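2 November 2022, Joris build notes

Market day finally works! I ran the town for 40 in-game days overnight and the bakers still had flour at the end, so the new grain prices stay. Saves load in 19 seconds now, down from 48. Very happy with that one.

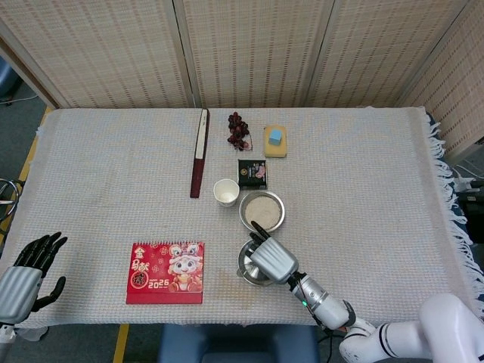

Bhupendra thinks the prices are still too kind to new players, and he'd like the second mill locked until the bridge is built. Fair point, trying it tonight.
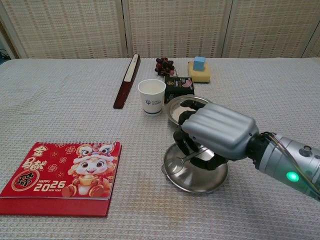 Next up is the tavern, which I've wanted to draw since we started! Benedetta has the floor plan done and the guests find their seats. For the plates I want a shiny steel dish with a flared rim like the one here, shallow enough to read well from the top-down view. Fulvio's soup icon can sit right in it. Still to do: door sounds, rain on the roof.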